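Push-button switch

A push-button switch is a switch worked by pressing a cap or plunger, usually with a finger or the flat of the hand. It is among the most familiar of all electrical controls, found on doorbells, elevators, arcade cabinets and factory machinery, and for such a small part it packs in a surprising amount of clever design.

Construction

Most industrial push buttons are built from separate parts that fit together. The operator is the piece the user touches – the cap, the spring under it and the collar that passes through a hole in the panel. Behind the panel sits the body, which holds the contacts and the screw or push-in terminals for the wiring. A threaded ring or a latch clamps the two halves together, so a worn contact block can be swapped without disturbing the front of the panel.

Caps may be flush, raised or mushroom-shaped. Flush caps are hard to press by accident, while the broad mushroom cap can be struck with a palm, even in heavy gloves!

Action

A momentary switch changes state only while it is held down. A latching (or maintained) switch stays put after the first press and returns on the second, usually by way of a tiny heart-shaped cam track that is a delight to see in a cutaway model. Contacts are described as normally open or normally closed according to their state at rest, and many bodies carry one of each.

Colors

Cap colors carry meaning in the workplace. Red is widely kept for stop and emergency functions, green for start, and yellow for abnormal conditions that call for someone to step in. Blue often marks a reset or other required action. Black, white and gray are free for general use, and local practice varies a good deal.

Collecting and study

Old switches have a small but devoted following. The Janevski collection in Amomar holds 1,885 push buttons, of which 729 still have their original caps, and visitors are welcome to press nearly all of them. Its catalog was begun by Slavica Đorđević, who sorted the pieces by the feel of the press and only afterward by maker. Her system has 3 main classes (soft, stepped and snap) and remains in use. Faisal Butt later added notes on sound, recording roughly 80 of the switches in a quiet room at Puna. The stepped group is the richest, with a wonderful range of clicks from dull to bell-like, and several of its Nillance buttons have been taken apart to show the spring and cam.

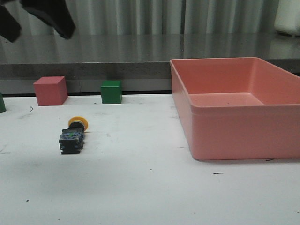
Buttons in the snap class have been studied less closely, and the notes on them cover only the larger caps. Đorđević filed the illuminated types separately, under the color of the lens.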